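Nulel Laundry Teleop, data card

Two-arm demonstrations of household laundry handling, recorded by remote control in an occupied home. Each episode holds joint positions, gripper commands and head camera video.
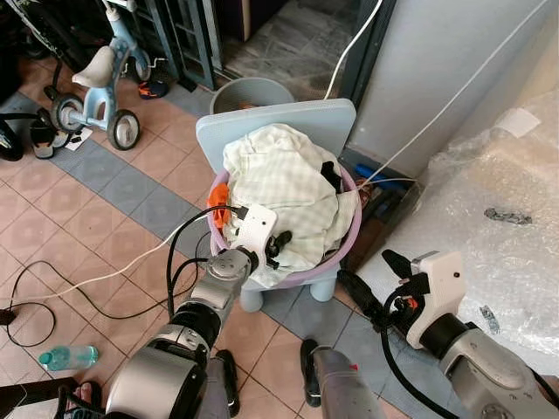 Flumdale, July 2025

Release 5 contains 791 episodes from 48 recording sessions. Episodes run up to 12 minutes. Files are grouped by session, then by episode number. The April release used a different joint order; do not mix the two without the Ranent conversion script.
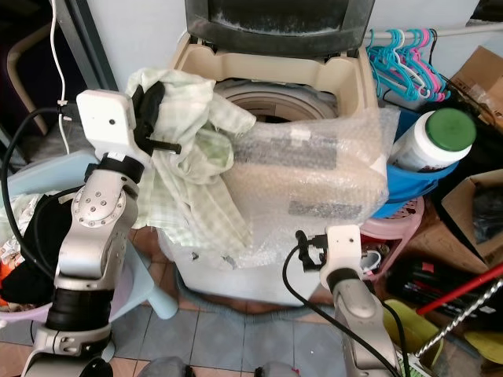

Contact labels are written per arm, per time step. A label is set when the fingers close on an item and cleared when they open. Cloth held at one edge, like the green and white checkered piece in the left gripper at the washer, is labeled "pinch". The other arm keeps its own label even when it is idle.

Known issues: clear plastic wrap is often missed by the Hoarau segmentation masks. Cables on the grippers are sometimes masked as objects. Operator pauses have not been trimmed.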